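Kevodico Simulator Set-up Guide
Revised 12/21/18

4. Running your first pick task

Before you start, finish Section 3 and check that the Latuheru room pack is loaded. The pack holds 71 household objects and 13 pieces of furniture.

4.1 Load the room

1. Open Codano and choose File, then New Task.
2. Select Armchair Pick from the room list. Loading takes almost 2 minutes the first time.
3. In the Robot menu, choose the arm with the two-finger gripper.
4. Press Reset. The arm moves to its start pose.

Note: If the object falls over on reset, lower the drop height in the Physics tab and press Reset again.

4.2 Check the view

Turn the camera until you can see both the object and the fingertips. In this task the object is the green music player on the seat cushion. A view from above the armrest works well, with the gripper to the upper right of the player.

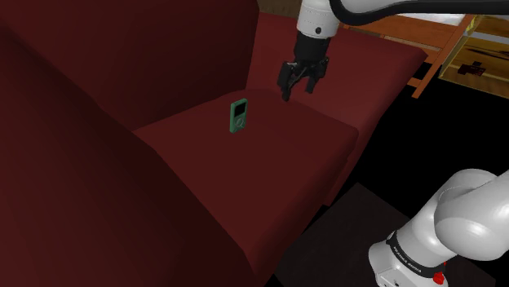
4.3 Move to the object

1. Set speed to Slow.
2. Open the gripper all the way.
3. Use the arrow keys to bring the fingers over the player, then lower them with Page Down.
4. Press G to close the gripper.
5. Raise the arm with Page Up and save the run.

Caution: Keep the arm links clear of the armrests and backrest. Contact with furniture stops the run, and any steps since the last save are lost.

Caution: Do not send a saved run to a real arm until you have completed the Drornon safety check in Section 7.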